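Why Do We Sleep So Badly Before Exams?
Project report by Muireann Ó Briain
January 31, 2019

Print this page | E-mail this page

I picked sleep because I'm terrible at it, and so is everyone I study with! Jordan Goodall and I made a short survey and sent it to 458 students in June (bad timing, right in the middle of finals, but that was kind of the idea). We got 264 answers back, way more than I'd hoped for.

The big surprise for me was naps. I figured coffee would be the villain, and it does show up a lot, but the people who napped after dinner were the ones complaining loudest about lying awake at 2 a.m. Nahom Mekonnen read our first draft and pointed out that tired people nap more anyway — fair enough, and our survey can't tell which comes first.

We also asked about phones. Almost everyone keeps theirs next to the pillow, me included.
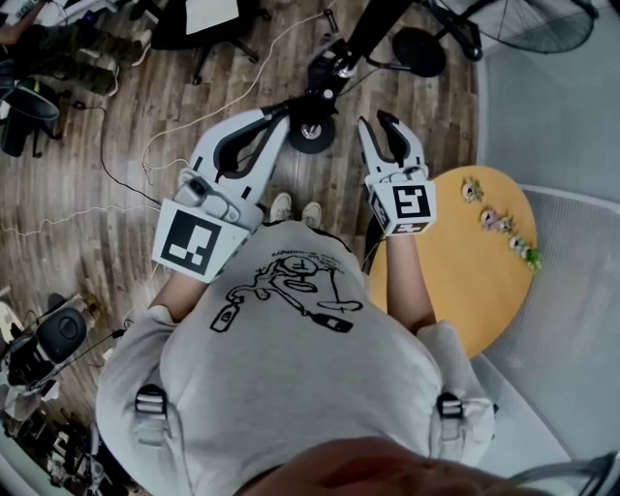
If I did it again I'd ask people to keep a sleep diary for two weeks, so we wouldn't be relying on what they remember. I'd also drop question nine, which half the group read the wrong way around. Thanks to Róisín Phelan for fixing my charts twice.

Related items
Breakfast habits in first year
Noise in the library: a student survey
Walking or taking the bus?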